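Home Forums Flooring Ask New Tags Log in
Last updated: October
Reading time: 4 min

Carpet tiles in a small workroom: glue everything, or only some of them?

posted by oakmoth_17

Hello all. I am changing the floor in a room of 17 square meters behind our shop in Lurbridge. It is used for small repair work, so people stand there for many hours, and there is one door to the corridor which is opened all day long. The old floor is a gray painted concrete. It is dry as far as I can tell, but it is not pretty and in the winter it is very cold for the feet.

I have bought carpet tiles from Kuipers, the 50 cm size, striped, with the heavy black backing. I paid 682 for the whole lot including the delivery. Now I read two different advices. The paper in the box says "tackifier over full surface". My neighbor says he only put double tape at the door and in the corners, and the rest is lying loose since years without a problem.

My questions are these. Must I glue the full floor? If I do, can I still take out one tile when somebody spills oil on it? And must the stripes all go in one direction, or is it better to turn every second tile? In the showroom they were turned, but I found it a little nervous to look at.

One more thing. There is a step of a few millimeters in the concrete where a wall was standing before. I do not know if I should fill it or if the carpet will hide it.

Thank you for your patience with my English.

posted by plumbline_pat

just tape it. did my whole garage, no glue, fine. fill the step tho

posted by hallway_heron

I want to disagree a little with the answer before mine, but only a little. Tape is good in a bedroom. In a workroom with a door that is opened all day, the tiles begin to walk. It is slow and you will not see it in the first months. Then one Monday you come in and there is a gap as wide as a pencil in the middle of the room, and all the dust goes into it.

Please do not use a permanent glue either. The word tackifier in your paper is important. A tackifier stays sticky like the back of a paper note, and you can lift a tile and put it again. A permanent glue will hold very well, and when you want to change one tile you will tear the backing and half of it stays on the concrete. I made this mistake in my first flat and I was scraping for two evenings.

What I would do, in this order:

First fill the step. The carpet will not hide it. It will show as a line, and the tiles on this line will wear out before the others. Use a feathering compound and make the slope long, up to 700 mm if the step is really sharp. Wait until it is completely hard, then sand it and vacuum two times.

Then find the middle of the room and draw two lines which are crossing. Lay the tiles dry from the middle and look how big the cut pieces will be at the walls. If they are narrower than a hand, move your line by half a tile.

Roll the tackifier thin. It should change from milky to clear before you lay anything on it. This took 40 minutes for me, but it depends on the weather and on how thick you roll.

Keep 10 tiles for later, and keep them flat. Write on the box which batch they are from, because the color of a new batch is never quite the same.

posted by tin_lantern

I can answer about the stripes and about the furniture, which no one has mentioned yet. We have striped tiles in the assembly room where I work in Drindon, and we have had them long enough that I have an opinion.

On the direction: turn them if you are afraid of seeing the joints, because the turned pattern hides a crooked cut. Lay them all in one direction if you want a calm floor, but then every small mistake is visible, and you have to look at the arrows on the backing of each tile. I would choose one direction for a small room, with the stripes going along the longer wall.
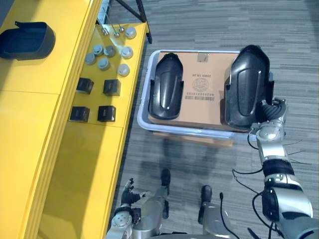 Striped tiles in gray are a good choice for a place where people work, I think, since dust and bits of thread do not show so quickly as on a plain dark carpet. They have one weakness: a small part that falls down is hard to find again. A silver pin with a rounded head, like the three standing near the top of the narrower section of our yellow bench, can disappear between two gray stripes and you will search for it on your knees. The glossy yellow is much kinder for this, you see everything on it. So keep your small parts away from the side of the bench, or buy a tray with a lip.

On the heavy furniture: put it in after the tiles have been walked on for a few days. We put flat Tetix pads under the legs of our shelves and they left only a light mark. If your bench goes down to the floor with a full panel, you can stop the carpet at the panel and save some tiles. But cut them a little long there and trim at the end, with a new blade.

About oil, lift the tile at once and do not rub it. Wash it in a sink with dish soap, let it dry standing up, and put it back the same way around as before.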